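Kuvalton Cups – Plain White, Small

Back in stock Tuesday. Box of 4 or trade carton of 126. Stackable, dishwasher ok, handwash if you want them to last longer. Seconds from the Flinetti kiln sold seperately, ask at the counter.

Carton price 1,038 – delivery extra outside Benavides. No mixed cartons sorry.
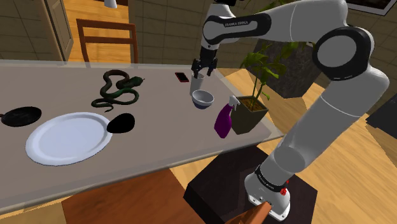
Danuta Kaczmarczyk wrote in to say the glaze holds up fine after a year of cafe use, but order spares, the rims chip if you stack them past six high.

Saucers still on backorder til December. Wunureck lids dont fit these – get the wide ones.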